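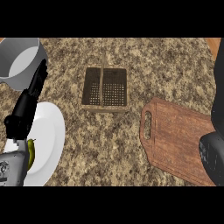
Can the two-arm kit be run from a single desktop computer?
One computer is enough. Both arms connect to the Collet controller, and the controller connects to the computer with one network cable.

Collet Two-Arm Bench Kit
Sold by Skotovo. Price: $1199, arms not included.

The Collet kit is the control and simulation package for a pair of small arms on a home or shared workshop bench. It contains the controller, two wrist adapters, the cable set, mounting plates and a license for the Prumia kitchen scenes. In the rendered counter scene, a green pepper rests on a white plate under the left arm, with a handled wooden basket and a cutting board farther right. Objects can be moved or removed in the scene editor before a run.

Specifications
Arm channels: 2
Joints per arm, maximum: 7
Supply: 32 V DC, external
Stored waypoints: 3000
Host connection: Ethernet
Mounting: clamp or through-bolt

Assembly
Bolt the mounting plates down before fitting the arms. Route each arm cable behind its base and leave enough slack for full rotation of the first joint. Set the base spacing in the configuration file to match the bench – the simulated and physical arms use the same value. Run the joint limit check one arm at a time, with the emergency stop within reach.

Build notes
Bushra Satti assembled her kit on a shared bench and used Trustar clamps in place of the bolts. She reports that the clamps need retightening after long sessions. Rhun Price wrote the current wiring sheet, which replaces the January version. Connector J4 is keyed differently on the new cable set, and old cables will not fit.

Not included
Arms, grippers, power supply, emergency stop switch, bench.

Page revised September 21, 2026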